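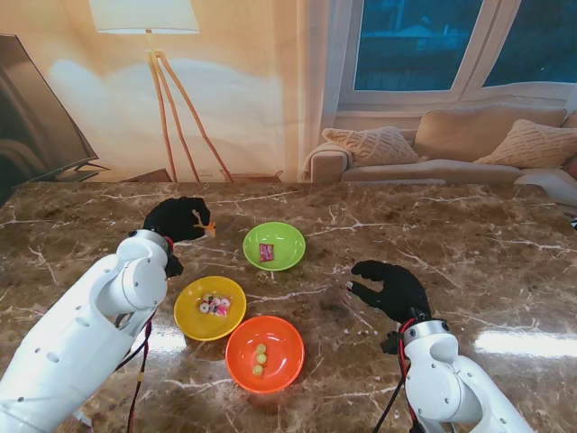
Software notes from the two-arm bench, September

Quick one this month, half the team is away and I'm writing this between builds. Main news is that the sorting stack is off the old planner. All of it. The branch that has been hanging about since spring is merged, the old planner is deleted from the tree, and if your launch file still asks for it you will get a rude error and a link to this newsletter.

Short version for those who only read the top: new arbitration between the two arms, a segmenter that copes better with shiny stuff, a log viewer you can use without asking me how, and one nasty bug in the hand driver which is fixed in build 328. Please update to 328. Do not stay on the one before it.

Who goes first

The old setup planned both arms as one big fourteen-joint problem. Fine on paper. Slow in practice, and when it failed it failed for both sides, so you'd get a left arm frozen over a bowl waiting on a right arm that had nothing to do. Jeferson Camargo has replaced that with something much dumber and much better. Each arm plans alone. Before it moves it asks Silar (our little scheduling service, for those who joined recently) for a lease on the bits of table it wants to sweep through. If the lease is free, go. If not, wait, or plan round it, whichever comes back cheaper.

Leases expire after 700 milliseconds unless renewed. We tried longer and the arms got very polite with each other, lots of hovering. Shorter and a slow network tick would drop a lease mid-reach, which stops the arm dead and looks awful. 700 is a compromise and it's in the config if you want to argue.

Table is cut into cells for this. Cells over a bowl are special: only one hand may hold them at a time, and the lease covers the column of air above as well. So the hand reaching in gets the bowl and the other one parks open, off to its own side, until it's released. Parking pose is set per arm in park.yaml. If you change the table height and forget to change the parking pose, Silar will now refuse to start. It used to start. We don't talk about that afternoon.

Things still rough here:

- deadlock when both arms want each other's current cell. Detected, logged, resolved by coin flip. Works but I'd like a better rule than a coin.
- handover from one hand to the other isn't supported through leases yet, you have to take the global lock like before
- the visualiser draws expired leases for one extra tick so you'll see ghosts

Colour goes last

Task spec has changed too. You used to write "put item in yellow bowl" and the bowl was found by hue, threshold by hand, re-tuned each time the light moved. With a floor lamp on one side and a window that goes dark blue by evening, that was never going to hold. Glossy marble doesn't help either, the orange bowl throws a tint on to the table round it and the old detector would happily grow the bowl by that much.

Now Flondeler finds round rims first by shape, tracks them, and only then asks what colour the inside of each one is. So a bowl keeps its identity even if the colour reading wobbles. You name bowls once at the start of a run and the names stick:

bowls: green, yellow, orange
rule: rings to yellow
rule: green balls to orange
rule: packets to green

That's the whole spec for the sweets task, by the way. It used to be two screens of YAML. Old specs still load through a shim, which prints a warning, and the shim goes at the end of the year.

One gotcha. Rules are matched top to bottom and the first hit wins. A wrapper lying against a ring can be read as a ring if the ring rule comes first and the confidence floor is low. Put your floor at the rule level, not at the top of the file, the top one is only a defualt.

Perception through plastic

This has eaten most of my month so bear with me. Loose sweets and balls were mostly solved already. Bagged things are not. A clear bag gives you three problems at once - the depth reading goes through it or off it more or less at random, the highlights look like edges, and the things inside look like perfectly good objects that you could pick up, except you can't, because there's a bag.

What we had before: segmenter finds a ring inside the bag, planner plans a grasp on the ring, fingers close on plastic, everything slides. Classic.

What we have now is a second head on the segmenter that only answers one question per pixel, is there clear film in front of this. It was trained on 2869 wrist camera images, all labelled by hand, and I'm sorry to everyone who labelled them. Where the film score is high we group everything behind it as one item and the grasp is planned on the outline of the group. The contents still get labelled, they just aren't grasp targets any more.

Film on film is the horrid case. Small bag in front of a big creased sheet of wrap, both clear, both covered in white streaks, and veined stone showing through the lot. The film head says yes to nearly the whole view, which is right but no use. So there's an extra step: we look for colour contained inside a closed crinkly outline, and prefer the smaller closed region. Bright contents help a lot. A bag of pale things on pale stone would still beat us, I think. Haven't tried, don't want to.

Also the hand gets in its own way. From the wrist the fingers take up a big chunk of the view and the black glove has a fuzzy edge, little fibres sticking out, so a crisp mask from the joint angles leaves a fringe of unmasked glove. The segmenter used to call this fringe all sorts. We now grow the self-mask outward before anything else runs. The growth is set per glove, key is mask_grow. If you swap gloves, redo it, there's a script (tools/glove_fringe.py, takes the arm name and a bare bit of table).

Cost of the lot: the film head adds 182 milliseconds per wrist view on the bench machine. Too slow to run every tick so it doesn't. It runs once when the hand arrives at pre-grasp, once more just before closing, and the tracker carries the outline in between. If the tracker loses it, the film head is called again and the arm holds still while it thinks. You'll notice the pause. 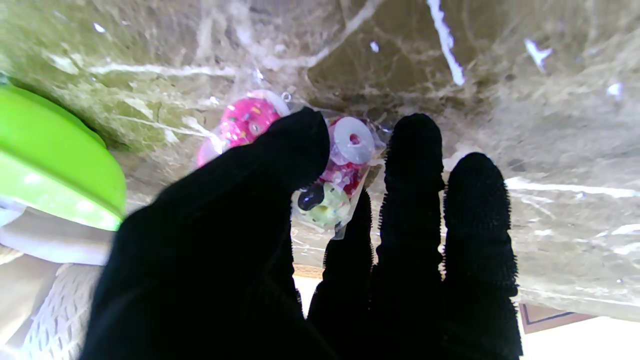
The hand driver bug

Right, this one matters. Finger commands went out as a batch, and the driver marked the batch as done when the last message was sent, not when the last finger reported back. On a quiet bus no difference. On a busy bus the arm could start lifting while the thumb was still closing. We put dropped items down to the grasp planner for weeks. Sorry, grasp planner.

Fixed in 328. The driver now waits for position reports from every finger, with a timeout, and if one finger times out the lift is cancelled and the hand opens slowly. You get hand_incomplete in the log with the finger name. If you have a script that listens for hand_done, check it. The message still exists but it now comes later than you may be used to, and anyone who padded it with a sleep can take the sleep out. Please take the sleep out.

While in there Jeferson also made the left and right drivers the same code. They had drifted. The right one had a sign flip on the thumb that somebody had cancelled out with a second sign flip in the calibration file. Both gone. You must recalibrate the right hand after updating, it takes a couple of minutes and it will not let you skip.

Pillum, the log viewer

Pillum is out of the "only works on my laptop" phase. Point it at a run folder and it lines up the wrist views, the fixed view, the leases and the hand state on one timeline. Scrub with the arrow keys. Press F to jump to the next failure, shift F to go back.

New bits:

- lease overlay drawn on the fixed view, one shade per arm
- film score as a heat layer on the wrist views, toggle with M
- bookmarks are saved in the run folder so other people see them
- export of a short clip around a bookmark, which I use constantly for bug reports

Missing bits: no search, no side by side of two runs, and it eats memory on long recordings. Split your recordings. Danladi (the recorder) can do it for you, set split_minutes and forget it. There was a gap of a few ticks between split files in older builds, that's sorted.

If you report a bug, send a Pillum bookmark please, not a phone picture of a screen. I'll get to it faster.

Updating

Order matters a bit so:

1. Stop Silar and Danladi on the bench machine.
2. Pull, build, check it says 328.
3. Delete the old planner cache folder by hand, the installer leaves it.
4. Start Silar. If it complains about parking poses, believe it.
5. Recalibrate the right hand.
6. Run the glove fringe script on both arms.
7. Run the sweets task once with the speed at slow and somebody near the stop button.

Firmware on the hands does not need touching this time.

Coming next

Handover through leases, first of all. Jeferson has a sketch where a lease can be passed from one arm to the other without being dropped, so the receiving hand never has to ask again. Looks tidy, needs a proper go with real objects. After that a replacement for the coin flip, ideas welcome - current favourite is that the arm already holding something wins, and if both are holding then the one closer to its bowl.

I'd also like the film head quicker. There's a smaller version training now which only looks at a crop round the fingers. If it gets anywhere near the accuracy it'll go in behind a flag called film_small, off by default, and I'll want people to try it and grumble at me.

Docs for the new task spec are in the repo under docs/rules. The page on confidence floors is half written, will finish it once the recalibration questions die down. Bench bookings as usual, mornings are mostly free, and if you change park.yaml put your name in the commit.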